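An afternoon at the Itdale robot open house

I almost skipped it, because the drive is long and October is a messy month for me. So glad I went!
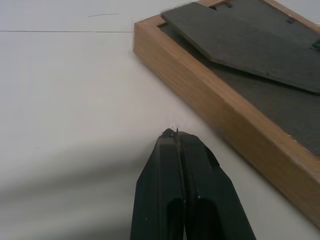
The first person I met was Hina Arain, who was running the table nearest the door and let me stand there asking questions until the coffee ran out. Her group at Disent works on small household jobs, the kind you do without thinking and then curse at when your fingers slip. Picture frames, for one. I have hung maybe 400 of them in my life (I used to help out at a gallery) and I never once thought about how much feeling around your hands do back there, looking for a tab or the lip of a board.

A two-finger gripper has to do all that with, well, two fingers. Hina said the thin parts are the worst. A wooden rail is easy to find and easy to hold, but a flat dark board lying on another flat dark board is hard for a camera to make sense of, and she'd rather practice on that than on blocks. I loved hearing that. Blocks are what I remember from the last one of these I went to, in Clitbridge, and I got bored fast.

They let visitors steer the arm too. I was number 11 in line and got four minutes, and I was terrible! You push the handle a hair and the arm goes a hair, except your sense of depth is all wrong, so I kept stopping short of the thing I wanted. Shinji Ichikawa, who was coaching people through it, told me to quit looking at the arm and watch the wrist camera view on the screen. Much better after that, though I still wouldn't trust me with glass.

Upstairs, Lihua Luo gave a short talk on teaching by demonstration, with plenty of time for questions. A kid in the front row asked whether the robot gets tired of doing the same job, and she took it seriously and talked about motors heating up and parts wearing down. Great answer.

I have pages of notes from the Yao table as well, mostly about cable routing, and those will get their own post once I can read my handwriting.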